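Plates, trays and other things I was told I needed

Gallery – updated 22nd March

I have been putting tableware in front of people for a long time, and every spring somebody sends me a list of what a "proper" table can't do without. This year's list had 30 items on it. I own maybe half and use fewer. So this page is a small gallery of the plain stuff, with my grumbles attached. If you came for candlesticks, there is a whole internet out there.

A few notes before the picture, as I get the same emails every time.

On coloured rims. The Juto catalogue says a coloured rim "lifts the mood of a meal". I have eaten beans on toast off a coloured rim and my mood stayed where it was. What a colour does do is tell you which plate is which, and if you are sorting beads, buttons or small parts that is worth having. One colour for keep, one colour for chuck. I didn't need a catalogue to work that out and neither did you.

On big flat plates. Good for spreading things out, bad for anything with gravy. The Wulter shop sells one at 190 and calls it a "serving landscape". It is a plate. Their smaller one is 165 and I can't see where the difference goes.

On joins. Where a plastic ring meets itself there is usually a seam, and sellers like to photograph the other side. I'd sooner see it. A seam won't ruin your dinner, but run a thumbnail over it before you pay, and if it catches, put it back. Crumbs will find it.

On metal trays. I keep being told that a tray with raised sides "contains the chaos". Mine contains post. A dark base looks smart on day one and I have my doubts about day 20, although I will admit that rounded corners are easier to wipe than square ones.

On matching sets. The Mykhailiuk range comes in six colours and you are meant to want all six. Two is plenty. Red and blue, say, which nobody in the house can mix up before coffee.

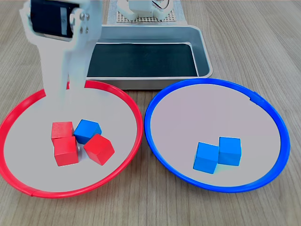

Red rim, blue rim, pale middles, and an empty metal tray behind. Both plates show their joins – red at lower left, blue at upper right.

Still to come in March: the Cendasia bowls, which are supposed to stack without sticking. I've heard that one before. Postage on those is 20, so they had better.

Comments are closed on the napkin ring page and will be staying closed.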